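Prudton Table Flowers: data card

Version 2, released September 6, 2015
Maintained by Benvinda Leitão, Jetholm

Summary

Prudton Table Flowers is a set of 826 recorded arrangements of artificial flowers on a wooden tabletop. Each record pairs still pictures with a short text file that lists the props in use and the target layout. The subject is flower arranging at small scale: stems, containers, a potted plant and something to raise part of the display above table height.

Version 1 held 700 records. The additions in version 2 use the same prop cupboard and the same table.

Contents

records/ one folder per arrangement, numbered from 0001
props.csv one row per prop, with short name and category
layouts.txt plain-text target layouts
CHANGES corrections since version 1

Props

props.csv has 97 rows in four categories.

stem: artificial flowers and loose greenery. Color names are coarse. Orange-red and coral share the code OR. Purple and magenta are kept separate (PU, MG). White is WH.

vessel: glass vases. Color and surface pattern are given in the notes column. Capacity was not measured.

plant: potted artificial plants. A plant is never taken out of its pot, so pot and plant share one row.

riser: anything that lifts part of the display, including blocks and shelf racks. Risers may be moved between records but not within one.

Sample pictures

Both come from the same session. File names have been dropped from this card.

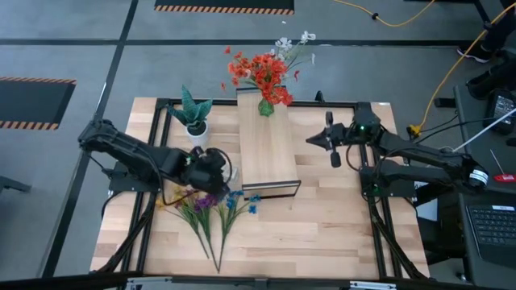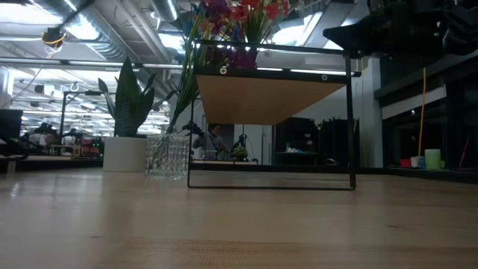

Snake plant in a white pot in both; riser is a wooden block in the first, a black metal-framed rack with a wooden shelf in the second.

Text file format

Each record has a file named layout.txt with these fields:

riser: short name from props.csv, or NONE
vessel: one or more short names, separated by commas
plant: short name, or NONE
stems: color codes in order of quantity, largest first
loose: Y if any stems lie on the table, otherwise N
remarks: free text, often blank

Stems lying on the table are listed under stems as well as being flagged in loose. Detached petals are ignored.

Known problems

Glossy wood gives glare in some pictures. No correction was applied.

OR was used too freely in version 1. Several records coded OR contain plain red flowers. The list is in CHANGES and will be recoded in October.

Amegashie and Plendley layouts use different left/right conventions. Amegashie layouts are written from the near edge of the table, Plendley layouts from the far edge. The first line of each layout states which applies.

Use

Free for teaching and research. Cite the version number. Send corrections to the maintainer with the record number and the field affected.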